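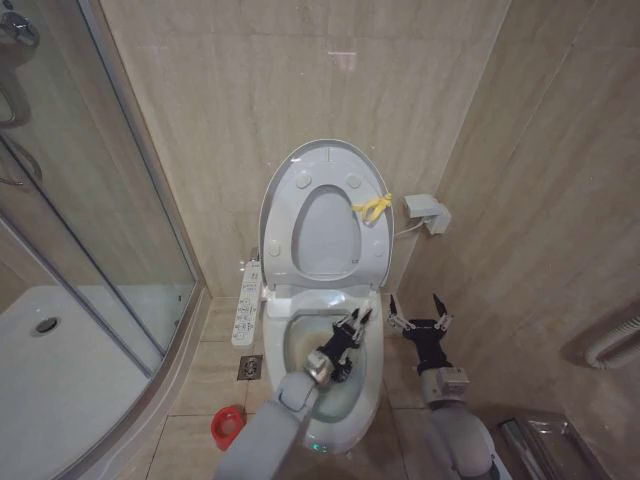
Fri 16 March

Bathroom day, which I'd been putting off since the weekend, so of course I had two cups of tea first and read the back of the cereal box. The toilet was top of the list. I do like the bidet seat (I was so against it when we moved in!) but all those little buttons down the side are a pain to wipe, and I always manage to press one. Must remember to pull the plug out first next time -- I got a wet sleeve in November and clearly learned nothing.

Aranka rang halfway through to ask whether vinegar is all right on marble tiles. I told her ours are only marble pattern as far as I know and I still wouldn't risk it, just warm water and a drop of washing-up liquid, then a dry cloth. She's going to try it on hers. We were on the phone for nearly 45 minutes and about none of it was tiles after that.

Glass next. The curved bit of the shower is the worst, the squeegee skips over it and leaves stripes, so I ended up going round with an old tea towel instead. Arms aching now. Need more limescale stuff, and bin bags, and something for tea tomorrow as Ildikó is coming over. Bed.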